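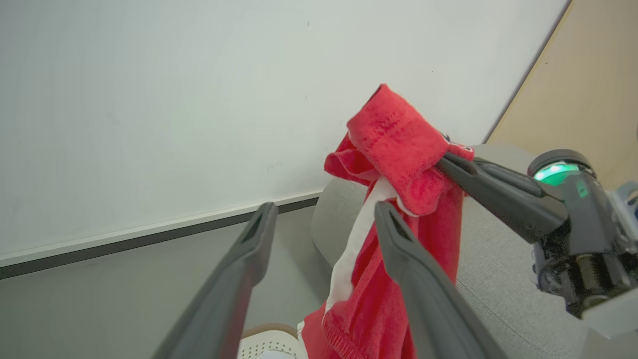
Porkby Family Law Practitioners' Group
Minutes of the ordinary meeting held in November at the offices of Catier, first floor meeting room

The meeting opened at 5.35 pm. Grethe Blöndal took the chair. Members from Catier, Masturow and Juhász were present, together with three sole practitioners. Apologies had been received from two members attending a hearing.

1. Minutes of the previous meeting
The minutes were agreed, subject to one correction. Under item 4, "interim order" should read "final order". The Chair signed the corrected copy.

2. Matters arising
The revised list of members willing to act as mediators had been sent out. Two entries still lacked a direct telephone number and the Secretary would write to those concerned.
The question of parking at the rear of the building was left over.

3. Duty advice scheme
The Masturow representative presented the figures for the year. The scheme had dealt with 488 enquiries, of which 105 concerned arrangements for children and were passed to a member firm for a full appointment. Members discussed the length of the first interview. It was felt by several of those present that half an hour was too short where there were also questions about the family home. Juhász preferred to keep the present limit and to offer a second appointment at the fixed fee.
RESOLVED that the first interview remain at half an hour until the spring, with members to record each case in which more time was needed.

4. Information leaflet on separation
A second draft was tabled. The Chair noted that the paragraph on pensions had been shortened and now made no mention of sharing orders — an omission which ought to be put right before printing. A member asked that "custody" be removed throughout, as it was still being used by clients who had read older material. Agreed. Catier would supply a corrected draft within 18 days.

5. Accounts
The balance stood at £1,401 after payment for the hire of the training room. An invoice for the summer lecture remained in dispute and the Secretary was asked to obtain a copy of the original booking. The annual subscription would stay the same.

6. Training
The next session would deal with cohabitation claims and would be led by Masturow. Members were asked to send questions in advance, with client details removed. A request for a session on enforcing maintenance orders was noted.

7. Any other business
Juhász reported that it would be closing its Porkby branch to callers at lunchtime. Letters and documents could still be left at the front desk — members should obtain a receipt.

The next meeting would be held at the offices of Masturow at 5.30 pm, the date to be confirmed by the Secretary.

The meeting closed at 6.50 pm.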